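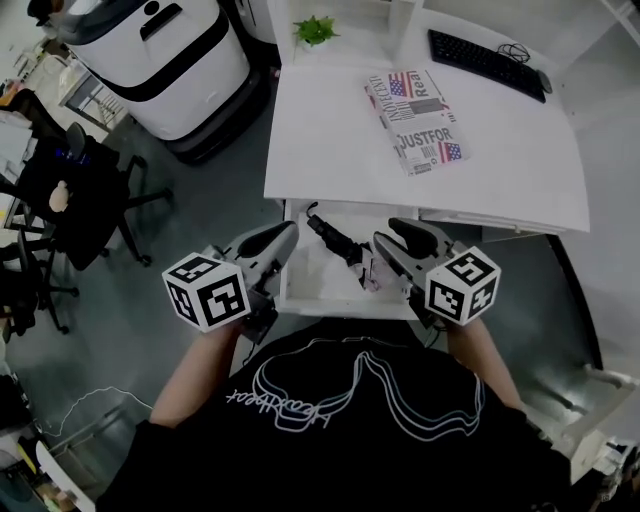
Two hand grippers and an open drawer. The black cable is still inside.

Mar 2, 2023

Since December a part of my working day is to open drawers. I say this at family dinners and people wait for the rest of the sentence.

I came to Bakstead as an office assistant. I ordered paper, I answered the phone, I kept the list of keys. Then the company started the Paralari project, which should teach robots to tidy a normal office, and they asked who wants to try the grippers. You hold one in each hand and do the task as the robot would do it, with two fingers that cannot feel anything. I raised my hand mostly because the phone is boring.

The first week was hard for my wrists. A drawer is easy when you are a person. With the grippers you must decide where to pull, how far, and what to do when a cable inside does not want to lie flat. I made 40 recordings on my first full day and I was proud, until Hacer Kahraman told me that she made 164. She is very patient and she showed me how to keep my elbows lower. My best day now is 186, but I sleep badly after such a day, so I don't try to repeat it.

What changed for us? The phone is now answered by a system from Truststead. It is polite and it mixes up names. Two colleagues from the front desk moved to our Barroso building, and one left, and I miss her at lunch. The rest of us got new job titles and a little more money. I don't want to make it sound better than it is - we were asked, but I am not sure what the other answer would have brought.

Sometimes a visitor wants to know if I am training my own replacement. I thought about it a lot in winter. Tidying desks was never my whole job, but it was a part of it, and I liked it. You learn much about people from what they keep near the keyboard. A robot will maybe put the cable back in the drawer correctly and learn nothing.

On the other side, my mother cleaned offices until she was 58 and her back is finished. When I explained to her what I do, she asked only if the robot can reach under the table. I said not yet. She told me to hurry up.

Next month we start with kitchen cupboards. I have asked for the smaller grippers, the ones which don't press on my thumb.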